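首页 新闻 园区动态 活动预告 联系我们

打印本页 | 用电子邮件转发

Marnent公司举办开放日 附近居民走进机器人训练车间

本报讯 进入九月,天气总算凉快了一点,Marnent公司也把那扇平时要刷卡才能进的玻璃门打开了,请附近的居民、学生和同行进去坐坐、看看。这家做家用机械手的公司搬到园区已经有一段日子,许多住在隔壁小区的人每天上下班从它门口经过,知道里面是“搞机器人的”,至于怎么搞、搞到哪一步了,大都说不上来。开放日从上午九点半一直办到下午四点多,入口处的登记簿上最后留下了585位来访者的名字,比主办方原先预备的茶水和小凳子多出不少,后来连会议室里的转椅也推出来给老人家坐了。

这次开放的主要是一层的训练车间。说是车间,其实和大家想象中的厂房不大一样,没有传送带,也没有轰隆隆的响声,倒更像是把几户人家的饭厅、厨房和书房搬到了一起:有铺着桌布的桌子,有柜子,有窗帘,还有一些摆件。公司的讲解员说,机械手将来要到普通人家里去干活,那就得从普通人家的样子学起,所以布置房间的时候,大家纷纷从自己家里搬东西来,有位员工甚至把母亲不用的一套茶具也捐了出来。如今这样的房间一共有5间,每间隔一阵子就要换一换陈设,桌布换个花色,家具挪个位置,好让机器不至于只认得一张桌子。

最受欢迎的是名叫“Zevik”的演示项目。Zevik是公司给自己这套教学方法起的名字,讲起来并不复杂:由人拿着一只带相机的手持夹爪,把日常的活儿一遍一遍地做出来,夹爪一边做一边记,记下来的画面和动作再拿去教机械手。讲解员说,过去教机器做一件事,要请工程师写上很长的程序,现在请一位会收拾桌子的阿姨来,教的东西可能还更地道一些。这话引得在场的几位阿姨都笑了,其中一位当场就问这里还招不招人,得到的答复是明年春天也许会招,请她先把电话留下。

开放日选的演示内容是拿取和摆放水果。讲解员解释,水果看似简单,其实很考验手上的分寸,夹得轻了要滑,夹得重了要留印子,而且没有哪两只是长得一模一样的,大的小的、圆的扁的、单个的成串的,下手的地方都不相同。训练用的夹爪在内侧加了软垫,为的就是和果皮接触时能温和一些。演示台前围了好几层人,个子小的孩子都被让到了最前面。
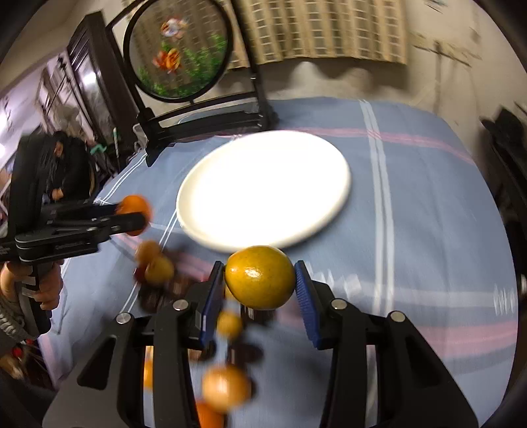

演示分上下午两轮,每轮结束后都留出时间让来访者亲手试一试。主办方起初担心大家不好意思,结果排队的人从桌边一直绕到了走廊上。试过的人说法不一,有的觉得比用筷子容易,有的觉得手柄稍微沉了一点,拿久了手腕发酸,还有一位退休的中学物理老师,站在旁边和工程师聊了将近半个钟头的摩擦力,临走时把自己画的草图也留在了桌上。工程师说草图会好好收着,软垫上的纹路究竟该横着走还是竖着走,他们内部也还在争论,多听听外面的意见总是好的。

记者也排队试了一回。手柄握起来像一把小号的喷壶,轻轻一扣,前面的两片爪子就合拢了。真正难的是松手那一下,总忍不住要松得太急。旁边指导的工作人员很有耐心,说慢慢来,先把东西放稳,再把手张开,又说新来的同事头几天差不多也都是这样,练上一个星期就顺了。

据公司介绍,从今年年初到现在,Zevik项目已经积累了2599段完整的操作记录,其中191段与水果有关,其余的包括叠毛巾、收碗筷、插插座、给花浇水等等。数量听上去不少,讲解员却说还远远不够,尤其缺少左撇子的记录,也缺少老年人的记录。老年人做事的节奏和年轻人不同,将来机械手要在老人家里帮忙,最好也能懂得这种节奏。为此,公司打算在冬天到来之前,和街道的活动中心商量一下,请一些愿意参加的老人来做示范,每次时间不长,中间安排休息,管一顿午饭。

开放日还设了一个小小的展区,介绍与Marnent合作的另外两个项目。一个叫“Toledo”,是一只装在移动底座上的机械臂,正在学习打开各种各样的柜门和抽屉,当天没有通电,只供大家近看;另一个叫“Jirkalik”,是一套给中小学用的教具,学生可以用纸板和细绳做出会开会合的小爪子。Jirkalik的桌子前孩子最多,准备好的材料包不到中午就发完了,工作人员又临时裁了一批纸板,大小不太整齐,孩子们倒也不在意。有几个孩子做完以后迟迟不肯走,拿着自己的纸爪子互相夹橡皮、夹笔帽,家长在一旁催了好几遍。

来访者的提问也很热闹,有些问题连讲解员都要想一想才能回答。有人问机械手会不会剥橘子,回答是目前还不会,剥皮要两只手配合,排在后面的计划里;有人问停电了怎么办,回答是会停在原处,不会松手把东西摔下来;有人问在训练房间里录下的画面都存到哪里去了,公司表示全部存放在自己的机房里,参加示范的人事先都要签一份同意书,事后想撤回也可以。问得最多的还是价钱,几乎每隔十来分钟就有人问一遍。讲解员每次都笑着说,产品还没有定型,现在报什么数都不作准,等到真能上门帮忙的那一天,一定先告诉街坊们。

也有来访者提出了比较直接的看法。一位住在附近的居民说,看了一上午,觉得机器学做家务还是慢,自己家的孩子五六岁时就会摆果盘了。工程师听了并不生气,反而很赞成,说正因为如此,才要请会做的人来教。他还补充说,眼下他们并不急着追求快,先求稳当,拿得住、放得平、不碰倒旁边的东西,这几样做好了再谈别的。

因为反响不错,公司表示下一次开放日初步定在明年三月,届时演示的内容会换成收拾餐桌,训练房间也会多开放一间。考虑到这回排队时间偏长,下次将采用预约的办法,上午和下午分开放号,带孩子的家庭和行动不便的来访者可以走侧门。园区方面说,东边的停车场到时候会提前腾出一部分,请大家尽量乘公交车前来,下车后沿着银杏路往里走,过了自行车棚右手边就是。

没有赶上这次活动的读者,可以先到Marnent公司一层前台领取一份介绍Zevik项目的小册子,工作日上午九点到下午五点都有人。小册子最后一页印有老年示范者的报名表,填好后交给前台即可。

打印本页 | 用电子邮件转发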